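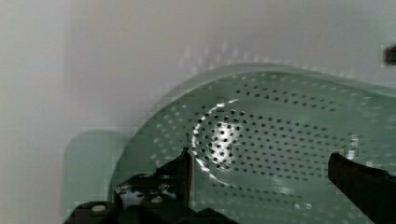
Fig. 1. Wrist camera, close over the green colander.

Staller group, project report, 17 Oct 2025

Goal for this half: get the arm to pick up kitchen things and toy food from a white table and put them where we ask. Control code is ours, planner is Takeda (the open one the lab already had set up). Deadline moved up so this is short, sorry.

What we did. Wrote the grasp script, calibrated the wrist camera, then ran 500 pick attempts over 11 lab sessions. Logged everything, more than 2000 stills saved from the wrist camera. Still sorting those.

Colander was the worst item. Lots of small holes plus a bright glare spot on the inside, and our edge finder grabbed on to the holes insted of the rim. Tried blurring first, helped a bit. Then cropped to the outer band only, helped more. Glare still not solved. Need to try a diffuser on the lamp. 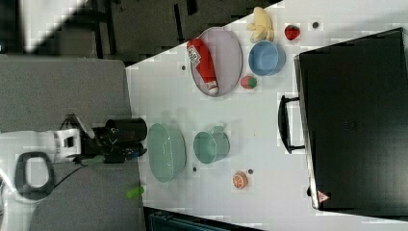

Fig. 2. Table layout with plate, bowl, colander, cup and toy food.

Layout notes. Ketchup bottle goes on the plate lying down, script has to work out which end is the cap. Bowl is easy from above. Strawberry is small and the fingers close past it if height is off by even 3 mm. Banana is plush so it squashes, grip force turned way down for that one. Orange slice ok most days.

Problems: cable snagged twice on the table edge. Lost one whole session to a bad config file (our fault, wrong branch). Clock on the Zanduneck laptop was wrong so some log times dont match the stills.

Still to do before December: rerun colander with new lamp, add the cup handle grasp, merge with the Lonley group's sorting code, write up the failure table properly.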